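Microwave thread, as promised to the three of you who asked. Get a tea, it goes on a bit.

1/ Background first. The old one finally gave up in September. It had been making a noise like a bag of spanners for months and I'd been ignoring it, the way you do. Then one Monday it just hummed at my soup and did nothing to it at all.

2/ I looked at new ones for far too long. There was a Bélanger I really fancied, very shiny, but it was 153 quid and the door opened downwards like an oven?? I'd have rested my elbow on it within a week and had it off.

3/ So I ended up with a cream one, second-hand from someone on Givska, imported, with all the buttons in Chinese. I can't read Chinese. I have a phone that can, mostly, and I've done stupider things with my money (see last year's bread thread, please don't see last year's bread thread).

4/ It's a good plain shape. Slightly rounded corners, flat top, door opens to the left, which suits me because my worktop is all on the right and I can slide a bowl straight in without doing a little dance round the door.
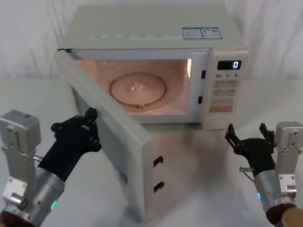 5/ The other thing I wanted was a proper light inside. My old one had a bulb so feeble you had to take it on trust that there was food in there. With this I can see right to the back, and see what needs wiping too, which is a mixed blessing.

6/ Now, the buttons. I was braced for forty of them. My mum's has a special one for jacket potatoes and one for popcorn and in all my life I've never seen anybody in that house make popcorn.

7/ What you want to find first is the orange one. It's the widest thing on the panel and it's low down, and it does the two jobs you care about, stopping and starting. If you learn nothing else, learn orange.

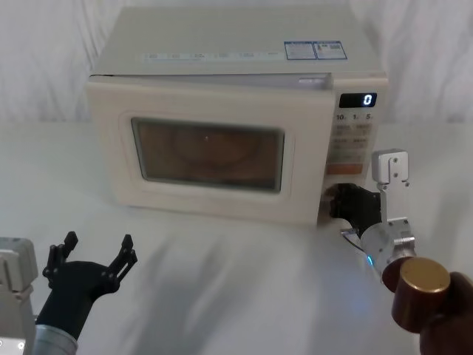
The whole front of it, orange button down near the bottom

8/ Several people have asked whether I'm going to put English stickers over everything. I did think about it! I even bought a sheet of those clear label things from Fornico. Then I stuck one on crooked, peeled it off, and decided I'd just learn the words instead.

9/ And it's fine, there are so few of them. Right under the display you've got your quick times — 10秒 is ten seconds, 1分 is one minute, 5分 is five minutes. I had those by the end of the first evening. I now know the Chinese for "minute" and I'm insufferable about it.

10/ Next row down, 微波火力 is the power level and 智能解冻 is the clever defrost, with a water droplet under it. The droplet is a big help at six in the morning.

11/ Then 微波杀菌, which my phone gives as microwave sterilising (not brave enough yet), and 美食菜单, a food menu. Then a minus and a plus. Then orange, with 暂停/取消 on the left for pause or cancel and 确定/开始 on the right for confirm or start. 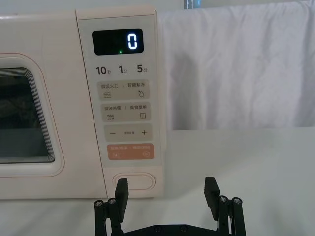
Close-up of the panel for anyone trying to translate theirs

12/ Mine sits there showing a 0 when it's got nothing on. No clock. I thought I'd miss the clock and I don't, the old one was wrong from March to October anyway.

13/ Somebody's going to ask about porridge so let me get in first. I do mine in a deep bowl, one minute, stir, one minute, stir, then ten seconds at a time while staring at it. If you walk off it'll climb out of the bowl. I've walked off. I've scraped it off the turntable with a fish slice.

14/ On that subject, cleaning. Half a lemon in a mug of water, five minutes, leave the door shut for a bit afterwards, then wipe. I tried that Gristix spray everyone raves about and it made my toast smell of pine, and the toaster isn't even next to it.

15/ The glass plate lifts out and goes in the sink with everything else. Dry the underneath before you put it back or it skates about.
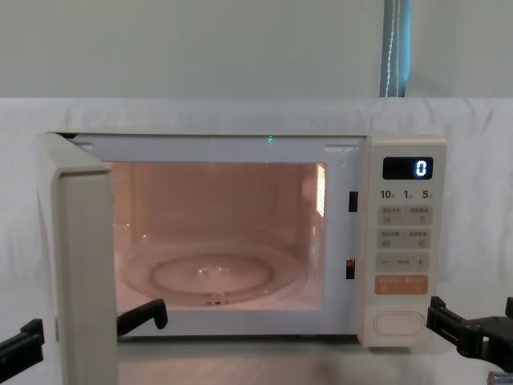

16/ Things I'd check if you're buying one second-hand:
— does the door close with a proper clunk
— does the plate sit flat, no rocking
— is the plug right for your house (ask BEFORE you pay, ask me how I know)
— any chips or rust inside, walk away

17/ Verdict after a few weeks: love it. Soup gets hot. Cream goes nicely with the tiles. I've stopped saving up for the Bélanger.

18/ Will report back on the food menu button once I've worked out what any of the foods are. First attempt was leftover rice and it came out like gravel, but that might've been the rice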